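Robots in Everyday Settings
Handout 6: Notes on the Harkdale open day

Read this before the seminar. It covers the morning session at the Harkdale site and the talk that followed. If you were on the coach, treat it as a check on your own notes. If you missed the coach, you have my sympathy and the same deadline as everyone else.

1. What we were shown

Harkdale opens its doors once a year, in April, and the programme has a settled shape: coffee, a safety talk longer than the coffee, then the floor. The large arm by the entrance stacked crates without a pause all morning and drew the biggest crowd. It is also the least interesting thing in the building from our point of view. The crates are rigid, they are all the same size, and they arrive where they are expected. Crate stacking was a hard problem once. It is now mostly a maintenance contract.

The part that matters for this module was the cloth demonstration, given by the visiting team from Cerndale. They work on clothes and bedding, and they gather their examples with hand-held grippers: a person holds one in each hand and does the job, with a camera on the tool recording what the fingers meet. The robot comes later. Several of you asked when the robot was going to appear and were visibly let down by the answer. Please get over this before the exam.

2. Why cloth is awkward

A crate has a position and an angle, and once you know those you know the crate. Trousers have no such manners. Pick up one corner and the rest does as it likes, and the shape you planned for has gone by the time you have closed your fingers. Add a dark fabric, where folds barely show, and a patterned bedspread underneath, and the camera has very little to go on. 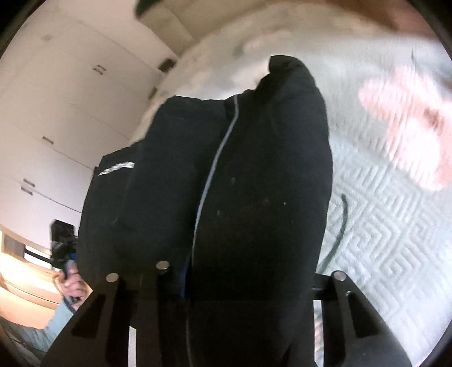

The Cerndale speaker put the difficulty under two headings, which you should know.

State. How do you describe where a garment is? You can list points on its outline, or build a mesh, or give up and let a network work from the raw pictures. Cerndale have given up, cheerfully, and say so on their slides.

Contact. Most of the useful information comes at the moment of gripping, when the tool is hiding the very thing you want to look at. A camera mounted close to the fingers helps a bit. It also gives you a splendid view of the fingers.

3. Figures from the talk

The team reported 852 recorded folds, of which 600 were used for training. A further 33 were thrown out as faulty. I make that 219 unaccounted for, and the speaker was asked about them. They are being kept back for testing, which is good practice and should have been on the slide. Do the same subtraction whenever you are shown numbers on a screen — it takes a few seconds and livens up the questions.

4. The Harero stand

Harero had a folding machine for hotel towels. It works well. Note how much of the work is done before the towel goes in: a member of staff lays it flat, square to the edge, right side up. Compare this with the Cerndale approach and decide where you think the line falls between automating a job and moving it along the bench. There is no model answer to this, though some of last year's attempts came close to proving there are wrong ones.

5. For the seminar

Bring one page on either of the following.

a. Choose a household job involving cloth and break it into steps. Mark each step where you rely on touch more than sight. Do the job first. People who write this from memory always leave out the sleeves.

b. Compare hand-held recording with driving a robot arm remotely. Consider cost, speed, and what is lost when the hand doing the work belongs to a person.

Reading: Frimpong course pack, section 6. The chapter on grasping is long, and the diagrams are better than the prose. Spare copies are in the tray outside the teaching office. Coach receipts go in the other tray.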